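Friday, late

Well, I did it. The pantry is empty, the sourdough starter is fed, and I have officially signed up for the bread table at the spring market. My hand is still sore from kneading, so if this entry wanders off, blame that.

It started at lunch, when Abena called to say somebody had dropped out and there was half a table going in March, and did I want it. Half a table! I said yes before she'd finished the sentence. Then I hung up and sat there with my soup going cold, thinking about what I'd agreed to. I have one oven. It's a decent oven, but it runs hot on the left, and anything I put back there comes out looking like a boot. I can get two loaves in at a time if I turn them halfway, and each batch takes most of an hour once you count letting the oven get back up to heat. I did the math on the back of the electric bill and then turned the electric bill over so I couldn't see it.

Abena wants seeded rye. She says everyone brings white and everyone goes home with white. I want to do the honey oat, which is the one Dad used to ask for, and maybe the little cardamom knots if I can get them to hold their shape. The last lot unwound themselves in the oven and came out like a plate of shoelaces. They tasted great, though. Kojo ate four standing up. 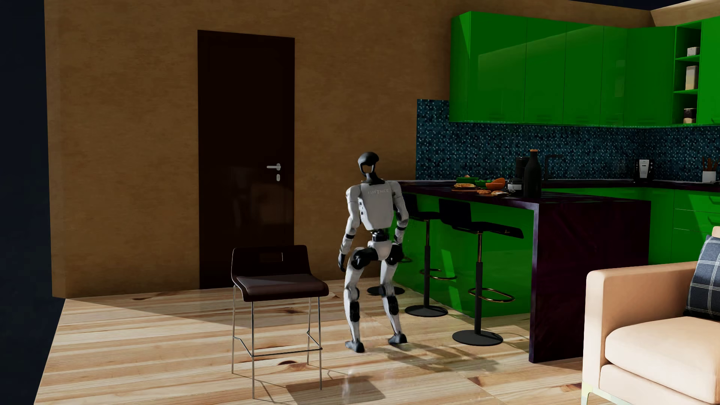
So this afternoon was a test bake. I pulled everything off the shelves to see what I had, and what I had was three open bags of the same poppy seeds and no salt. How do you run out of salt? I walked down to Darko for some and came home with salt, a bag of rye flour, a lemon I didn't need and a pair of gardening gloves on sale. The rye was the coarse kind, not the one I usually get, and I should have known to add more water. I did add more, but not until the dough was already sitting there like a paving slab, and then of course I added too much. It took me ages to work it in. At one point I had both hands stuck and the phone was ringing and I just let it ring.

It was Mariama, as it happens, wanting her cake pan back. (The pan is on top of the fridge. It has been on top of the fridge since her birthday. I am writing it here so I'll remember to take it over.) When I called her back we ended up talking for an hour, mostly about her sister's move, and she told me how she does her rye, with a bit of the old loaf soaked overnight and mashed into the new dough. I'd heard of that and never tried it. She says it keeps the crumb damp for days. I've got a heel of Tuesday's loaf in a bowl of water now, under a plate, looking disgusting.

The first two loaves came out flat. There's no nicer way to put it. The flavor was fine, sour and a bit smoky, but they'd spread out sideways and the bottom was pale. I think I rushed the second rise because I wanted to see them before dark. The next two I left alone for longer and baked in the old enamel pot with the lid on, and those went up beautifully, with a big split along the top and a crust that crackled when I set them on the rack. I stood there with my ear next to them like a fool. I love that sound so much.

The trouble is I only own the one pot. If I'm going to bring a proper amount, I need at least one more, and I priced them and nearly fell over. Hadi says his mother has two in her basement that she never uses, and he'll ask her on Sunday when he goes over for dinner. I told him to tell her there's a loaf in it for her. He said, "There had better be one in it for me."

Then there's the name. Abena says we need a sign with a name on it, and I've been no help at all. Kojo suggested about nine, none of which I can repeat. I sort of like Half a Table, and Abena sort of hates it, so we've left it there for now.
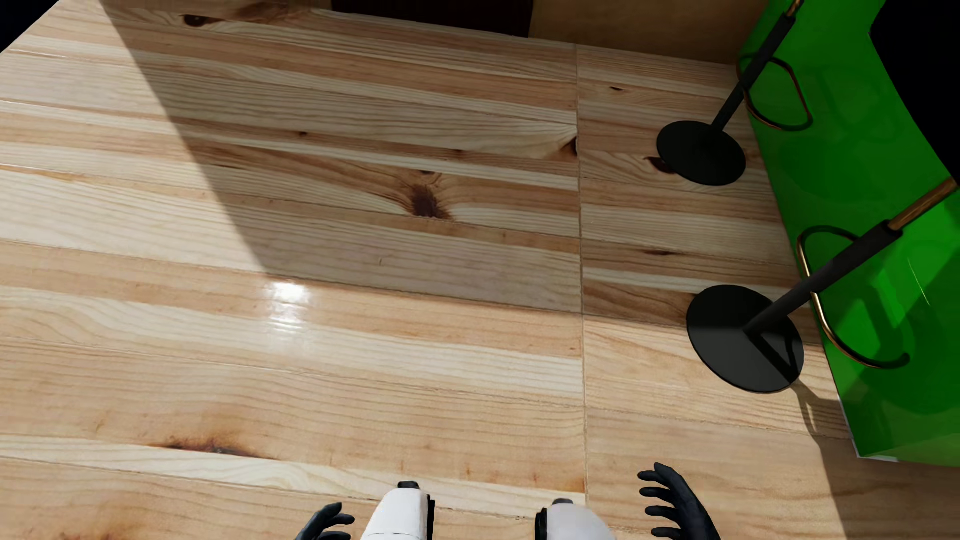

The floor and all its knots.

I swept twice tonight and I can still feel flour under my socks. Rye gets everywhere, it's so much finer than you'd think even when it's the coarse stuff, and I keep finding it on light switches. I'll mop in the morning.

Money, before I forget, because I promised myself I'd keep track this time. The fee for our half is going to be split down the middle with Abena, and she's paying it up front, and I'm buying the flour. I want to get a big sack instead of all these little bags. Kwadwo used to buy his from a mill shop out past the reservoir when he had the café, and he says he'll drive me if I buy him breakfast. He gets up at five. I'm choosing not to think about that part. Also paper bags, string, and some kind of cloth for the table that doesn't show crumbs. I've got the blue checked one, but it has a wine stain the shape of Florida and I'd have to put a loaf on it all day and never sell that loaf.

I did have a wobble after supper. I got to wondering who would want my bread when there's a real bakery right across from the market, with a window and everything. I almost texted Abena. Then I cut a slice off the second rye, still a little warm, with too much butter, and ate it at the counter – and had another – and didn't text her.

Tomorrow: cake pan to Mariama, mop, drain the disgusting bowl, start the dough before ten. Knots again if there's butter left. I should check the butter.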